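Guides > Skadia Trail Shelter Tent > Pitching at Camp

4. Pitching the tent at a backcountry site

Read this section before your first night out. The Skadia packs down to 54 ounces with the fly, poles and stakes. If you bought the footprint, it is in a separate sleeve on the side of the stuff sack.

4.1 Picking a spot

1. Check the park's rules for where you may camp. Many parks ask you to stay at least 100 feet from lakes and streams, and some ask for more. The number on your permit is the one that counts.
2. Look up. Do not pitch under dead limbs or leaning trees.
3. Look for ground that is level or slopes slightly toward the foot end. Move loose rocks and cones by hand. Do not dig a trench.
4. Work out where the wind is coming from. The foot end (gray webbing) goes into the wind.

Note: Valley floors collect cold air after sunset. A bench a little way up the slope is often warmer and has less dew in the morning.

4.2 Setting up the body

1. Lay out the footprint, shiny side down.
2. Spread the tent body on top and stake the two foot corners first.
3. Join the pole sections one at a time. Let each section seat fully before you bend the pole.
4. Put the pole tips into the corner grommets, then attach the clips from the bottom up.
5. Stake the head corners. Pull until the floor is flat but the zipper still runs freely.

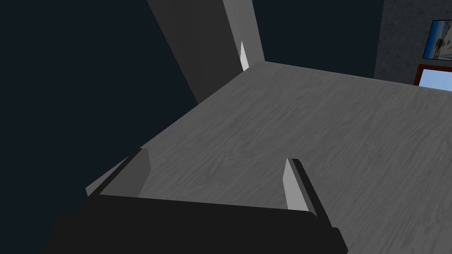 6. Throw the fly over the body with the vent at the head end and connect the four buckles.
7. Stake out the vestibule and run the guylines. Each line should be 56 inches from tent to stake in calm weather. Let it out farther if wind is expected.

Caution: Never cook inside the tent or with the vestibule closed. Stoves give off carbon monoxide and the fabric will burn.

Caution: In bear country, keep food, toothpaste and trash out of the tent. Use the park's food lockers or an approved canister.

4.3 Packing up

1. Shake out the tent and wipe the floor.
2. Fold poles from the middle section outward.
3. If the fly is damp, carry it outside the stuff sack and dry it at the next stop.

Note: Do not store the tent wet for more than a day. For seam repair, see page 217.

Section revised in June by Kalevi Tikkanen, Heinonen Outdoor. Earlier copies showed the foot webbing as black. Tents from that run pitch the same way.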